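About Stesimura

Home | Products | Hire | About us | Contact

Stesimura makes and services hand-held grippers for teams that teach robots to do household jobs. We design the hardware, assemble it, calibrate it and look after it once it is out in the field. We also run a recording service for customers who would sooner have the data delivered than send out their own people.

The company was started by Prakash Sastry, who had spent years repairing packaging machinery and was tired of seeing good arms sit idle for want of a decent program. The first gripper was built in December in a rented unit behind a tile shop. It was heavy and the trigger stuck. We still have it on a shelf.

There are now 12 of us. Most of the staff work on assembly and testing, and the rest are on the road with customers or recording in homes.

What we make

Flandex is our standard gripper. It has two soft fingers that can be swapped in the field with a small screwdriver, and it is sold singly or in pairs for left and right hand work. Every unit is labelled before it leaves the bench, and the label number matches the calibration file on the customer's account.

Pletent is the carry kit. It holds 2 grippers, spare fingers, chargers and a printed set-up guide. Kits can be bought outright or hired by the month.

Rai is the software. It checks each recording as it comes off the gripper, flags dropouts and sorts the takes by task. A licence is included with every kit.

Recording service

Our operators record in lived-in homes, with the householder's agreement, and work with the furniture and belongings already there. Common requests are folding, tidying, wiping down and putting things away. Customers get the raw recordings, the Rai report and a short written log for each session.

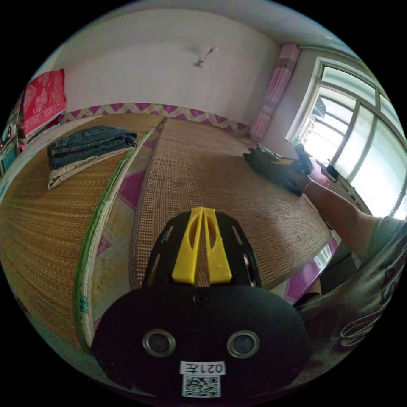 Flandex fingers are moulded in yellow so an operator can keep track of the tips while working. They suit clothing and other soft goods, and bedroom work is a large part of what we record. Bedding changes the job a good deal. Woven straw mats like the two on this bed give a firmer surface than a quilt, and a folded pair of jeans is a thicker pick than the cloth under it. We ask customers to tell us which surfaces matter to them before we quote.

Servicing and support

Grippers can be returned to our workshop for recalibration at any time. Worn fingers are replaced at cost. Phone support is open on weekdays, and you will be speaking to someone who builds the units.

For pricing, hire availability or a demonstration, use the contact form.

Page last updated October 23, 2018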